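Speaker notes: Showing the Task, by Hand and at a Distance
Presenter: Sneha Tripathi, Zoslow Skills Programme
Allow 36 minutes, with questions held until the end.

Opening

Good afternoon, and thank you to the Josell training centre for the invitation. My subject is the work of the person who shows a robot what to do. The programme has spent a good deal of effort on software and on hardware, and comparatively little on the demonstrator. I propose to spend most of my time on that person.

[Wait for latecomers to be seated. Handout is at the door.]

Two ways of showing

In the first method the demonstrator takes hold of the arm and moves it through the task. We call this hand guiding. The joints are made slack, the operator leads the gripper to the part, closes it, lifts, and sets the part down. The robot records its own joint positions throughout.

The second method is remote control. The demonstrator sits at a desk with a pair of hand controllers and works the arm from there, with the view from the wrist camera on a screen. At Zoslow we use this method both with the physical arm and with the simulated one.

Hand guiding is quick to learn. Most of our trainees produced a usable demonstration during their first morning. Its weakness is that the demonstrator's own arms and body come between the cameras and the work, and that people tend to push the arm along paths it would not choose for itself.

Remote control takes longer. It obliges the demonstrator to work from the same views that the robot will later have, and I regard that as its chief merit. Information that is missing from the screen cannot be used by the operator, and so does not find its way into the demonstration by accident.

[Pause. Ask who in the room has used hand controllers. Do not go into the wiring of the Sollex desk unless asked.]

What the demonstrator sees

I should like the audience to look at the next slide for a little longer than is comfortable. It comes from the simulated workspace, and the question for a trainee is how far the gripper stands from whatever lies ahead of it.
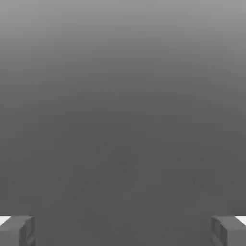 Slide 4. Simulated view with the gripper open and nothing held between the fingers.

The difficulty will be plain to anyone who has sat at the desk. The grey gives the eye very little to measure against. There is no edge or marking by which to judge distance, and the fingers themselves are the only firm reference. A trainee given such a view will often do one of two things: stop altogether, or drive forward in the hope that something will appear. Neither makes a good demonstration.

Our guidance is as follows. When the view offers no landmark, the demonstrator should withdraw slowly along the line of approach until one comes into sight, and then begin the approach again. The withdrawal is kept in the recording. We formerly cut such passages out, and I now consider that a mistake. A robot trained only on clean approaches has no example to follow when it loses its bearings.

[Allow a short silence here before moving on.]

Findings from the Wouters course

In December we ran the full course with 16 trainees at the Wouters site. All were experienced bench assemblers and none had worked with robots. They were divided evenly between the two methods and changed over at the halfway point.

I wish to draw attention to three matters. Those who began with hand guiding moved more smoothly at the desk afterwards, although they were also more inclined to hurry. Those who began at the desk paused more often, and their pauses fell in sensible places, usually just before the fingers closed. Finally, tiredness showed sooner than we had allowed for. Sessions at the desk are now limited to 20 minutes, followed by a break away from the screen.

[If short of time, omit the next paragraph.]

There was some disagreement among the instructors over whether trainees should talk aloud while demonstrating. I was in favour. Two of my colleagues found that it slowed the hands. We have left the choice to the individual.

Matters still open

We have no settled rule for when a poor demonstration should be discarded. At present the demonstrator marks it and an instructor reviews it, which places a heavy load on the instructor. We also have too few left-handed trainees to say whether the desk layout suits them. I would welcome comments from other centres on both points.

[Leave the contact slide up during questions. Return the clicker to the front desk.]

Contact: Zoslow Skills Programme, Training Office | © Zoslow. All rights reserved. | Back to top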